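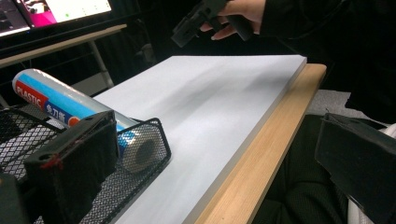

Slide 1. The roll with the blue band, next to the white slab and the wood board.

Talks > Small Storage > Speaker notes

Print this page | E-mail this page

A PLACE FOR THE ROLL
Notes for the talk at Plondard, Filipa Quintela

Greet the people. Thank Nuno Amaral for the invitation. Say that I have 14 minutes and I will keep some of them for questions.

Start with the plastic wrap. Everybody has it, and in most homes it has no real place. It is long, it is round, and it rolls away. It goes on top of the fridge, or in the drawer with the big spoons, and there it stops the drawer from opening. Ask who has this drawer. Wait for the hands.

Go back to the slide for a moment. The red panel says PLASTIC, and beside it are the characters 免刀撕. Explain slowly: this means to tear without a knife. So we do not need to keep scissors together with it. This is one thing less to store.

Now the small story from Sequeira. Celeste Prata asked me to help with her kitchen there, and we found wrap in three different cupboards. She was buying new because she could not see the old. Do not make this part too long.

Next slide.
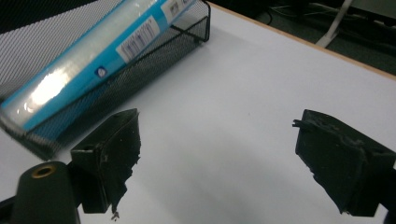 Slide 2. Black mesh basket on the white tabletop, with the roll lying diagonally inside.

The basket is a desk organizer, the kind for papers and pens. I like it for the kitchen because you can see through the walls a little, and crumbs do not hide in it. Point to how the roll lies – in a diagonal. A long roll often does not fit straight, but the diagonal gives some more centimeters. Before you buy a basket, measure the diagonal also.

Say that the label can stay on. With the barcode side up it is easy to find the same product again in the shop.

If somebody asks about price: I paid 700 for the basket at Delent, and there are cheaper ones. Farhad Pakzad uses a shoe box and it works well for him.

Last point, foil and baking paper. They can go in the same basket if it is deep enough, with the one you use most on top. Then give out the sheets (100 copies, in the bag) and ask for questions.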